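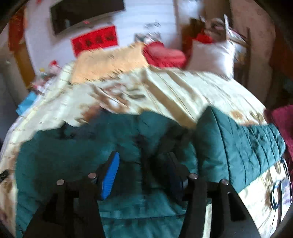
My aunt had decided that the green coat would go to Cleltley, and that it would go folded into a bag meant for a pair of shoes. I didn't believe either thing.

To begin with, her son had not asked for it. He had said on the telephone that his flat was cold. I was in the room when he said it, and I'd have taken it as a remark about the flat. My aunt took it as a remark about the coat, which had been in the wardrobe since August and which he had left behind, in my opinion, on purpose. He bought it in a sale at Cuditz for 500 and wore it to one wedding, where an uncle told him he looked like a mattress.

"He forgot it," she said.

"He had a whole evening to remember it."

"People forget coats."

Not in that family they don't. They know where every coat is. But I had come round to help and the coat was already on the bed, over the bedspread with the big brown roses, arms out. The pillows had been shoved up to the wall to make space and all the odds and ends from the bed had gone up there with them. It was the only surface in the house large enough, she said, and she would thank me not to put my cup on it.

The bag was another matter. She had got it from Leen Sfeir, along with a set of instructions on the back of a receipt. Leen sells travelling things from a table outside the Lema hotel and has an answer for everything that needs to be made smaller. According to Leen, any padded coat whatever could be got down to the size of a loaf. You closed the zip, you turned in the arms, you folded in thirds, you rolled from the hem and leaned on it. The air went out and didn't come back.

"Where does it go?" I said.

"Where does what go?"

"The air. Why doesn't it come back?"

My aunt looked at the receipt. It didn't say.

We spread the coat out again, properly this time, front side up, because the first step was to lay it flat and she felt that our flat had not been flat enough.

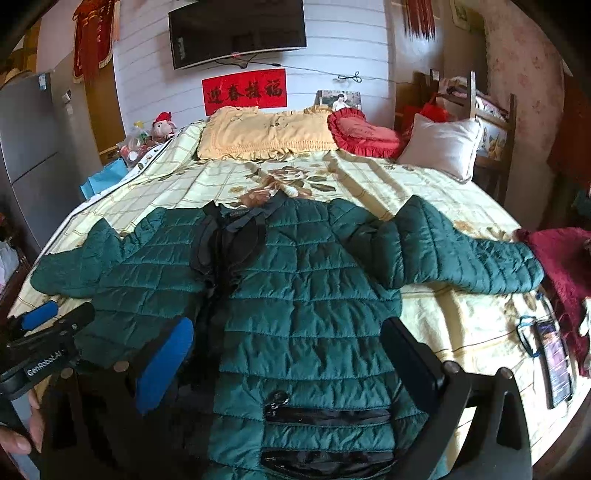

She went over the pockets twice. She was hoping for something, I think, a ticket or a sweet paper, some proof that he'd been fond of it. There was nothing in either of them. I said that a coat a man likes has rubbish in it. She said he had been brought up tidy, and I let that go by, having seen his flat.

I folded the left arm in. It came out again. I folded it in and put my hand on it and folded the right one, and when I took my hand off to do the thirds they both got up together, slowly, like people leaving a talk.

"Lean on it," said my aunt.

"I am leaning on it."

"You're resting on it."

So I leaned. I'm not a light man. The coat let out a breath that smelled of wardrobe and went down in the middle, and all of what had been in the middle moved into the collar. The label inside the lining claimed the filling was Drenera, 100 per cent, a substance I have never heard of before or since and which I suspect of being chopped-up Drenera offices. I rolled it from the hem as directed. For a moment I had it, a fat green bolster with my arms round it. My aunt held open the mouth of the bag. The two of us looked from one to the other.

"It isn't going to go in," I said.

"You haven't tried."

I tried. One cuff went in.

She rang the hotel and asked for somebody to fetch Leen in from the pavement, and while we waited the roll undid itself across the bed in no particular hurry.
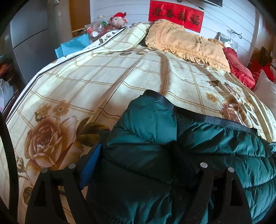

Leen said that we had closed the zip. I said of course we had closed the zip, it was written down, it was step one. Leen said that step one was for ordinary coats and this was clearly not an ordinary coat, she could tell from the way I was breathing, and with that sort you left the zip open so the air had a way out. I asked why the receipt made no mention of sorts. Leen said it was a small receipt.

My aunt took the telephone off me and they talked for a while about the price of parcels. It was 8 for the small size and a good deal more for the next one up, and my aunt wrote both figures down and drew a line under them, as if she meant to argue with somebody about it later. Then she hung up and opened the zip.

I'd like to say it made no difference. It made a bit. We got both cuffs in and most of one arm. I was told to kneel on the rest. I said I would not kneel on a man's coat on his mother's bed under the New Year banner, it was asking for a year of something. She said the banner was about spring and good fortune and had nothing to say about kneeling. So I knelt, and the seam of the bag went, all down one side.

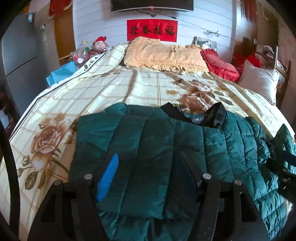
The green coat, on the bed again, after the second telephone call.

She sat down on the edge of the mattress and pulled a sleeve straight. Then she did the other one. She ran her thumb along the stitching, one row after another, pressing each one down and watching it fill.

"He won't wear it," she said.

I had been saying so since ten that morning, and now that she had said it I found I wasn't so sure. It was a warm coat. I'd been kneeling on it and my knees were the warmest part of me. I had no idea what Cleltley was like in winter. I had only his word that he liked it there.

"He said the flat was cold," I said.

"He did say that."

"Send it in the big size. I'll pay the difference."

She asked if I meant it, and I said I did, though I thought the difference was a swindle and still do. She went to look for brown paper. I folded the coat in half, once, and left it at that.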